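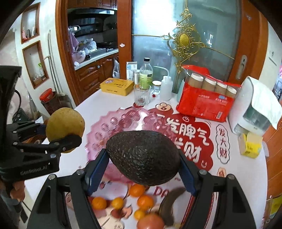 # Table fruit bowl

A **table fruit bowl** is an open dish kept on a dining table or sideboard to hold whole fruit that doesn't need the fridge. It stores fruit at room temperature, lets some kinds finish ripening, and keeps them in sight of the people meant to eat them. Similar wide dishes without a raised rim are usually called fruit plates, though the two names overlap in everyday speech.

## Form and materials

Most bowls are shallow and wider than they are deep, so that fruit at the bottom isn't crushed. Glass, glazed pottery, wood, wire and plastic are all common. Scalloped or zigzag rims are a popular decoration on translucent dishes, often in pink, amber or green colours. A rim of this kind also stops round fruit from rolling off - a practical point on a smooth printed table cover.

Becerra (*The Laid Table*, Horkmont) sorts household bowls by depth into plates, low bowls and deep bowls. The Lustar pattern books use the same grouping but add footed dishes as a fourth type.

## Arrangement

Large, firm fruit such as apples and pears goes in first and forms the base. Avocados are set against them, and a banana is laid along one side, following the curve of the dish. Small citrus is added last to fill the gaps.
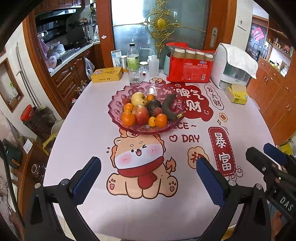

*Mixed fruit in a translucent pink scalloped bowl, with a banana along the right side.*

Vegetables kept at room temperature are sometimes sorted at the same table. Potatoes are stored apart, in a dark place, as light turns them green. Tomatoes may share the bowl while they ripen.

## Ripening and care

Apples, pears, bananas and avocados give off ethylene, a gas that speeds ripening in nearby fruit. Citrus doesn't ripen further once picked, but it dries out and may grow mould where the skin is damaged. Skin colour is an uneven guide. A blackened banana may still be sound inside, and in some kinds of avocado a dark skin is normal at full ripeness.

A bowl is emptied from time to time so that the lower fruit can be checked.
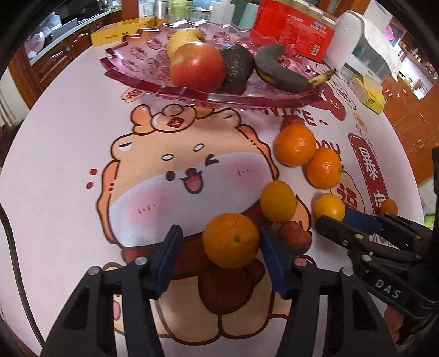

Soft pieces are set aside for cooking or for use the same day, and the dish is washed and dried before it is filled again. Tremblay's household manual gives a limit of 10 days for oranges at 21 °C, and 2 days for a ripe avocado.

## See also

- Centrepiece
- Epergne
- Gisby dish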